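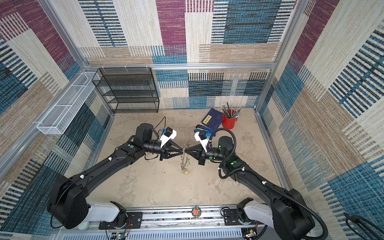 Lining a box, cubby or shelf bay with patterned fabric

Fabric lining hides scuffed board and softens the sound of things being put down. Striped and block patterns show every error in alignment, so most of the work is in the measuring.

Materials

Medium-weight woven cotton or a cotton and linen mix. Thin cotton lets the board colour through. Stretch fabrics creep under paste and should be avoided.
Mounting card, 2 mm.
PVA glue, thinned with water to the thickness of single cream.
A 40 mm flat brush, a steel rule and a knife with fresh blades.

Cutting the panels

Measure each wall at the top and at the bottom. Boxes are seldom square, and a difference of 3 mm is common. Cut the card to the smaller figure, less 1 mm on each side for the thickness of the fabric.

Cut the fabric 16 mm larger than the card on every edge. Mark one line of the pattern as the datum and keep it at the same height on all walls. Sajib Sikder's method is to pencil the datum on the back of each card before any fabric is cut, and it saves a good deal of waste.

Gluing

1. Brush the card, not the fabric. Cover the whole face in one direction.
2. Lay the fabric from the datum outwards and smooth it with a dry cloth.
3. Turn the panel over, snip the corners at 45 degrees and glue down the turnings.
4. Press under a flat board for 8 hours. Put baking paper on both faces first.

Fitting

Fit the back panel first, then the sides. The side panels hold the back one in place and cover its raw joint. Double-sided tape is enough for a light lining that may be changed later. Use contact adhesive for anything that will be knocked.

If a cable has to cross the lining, clip it to the framework and leave the fabric alone. Adhesive clips pull threads when they are removed.

Cleaning

Vacuum with the soft brush on low suction. Treat marks with a barely damp cloth, working from the outside in. Soaking will lift the glue. A faded panel can be prised out with a filling knife and re-covered on the same card.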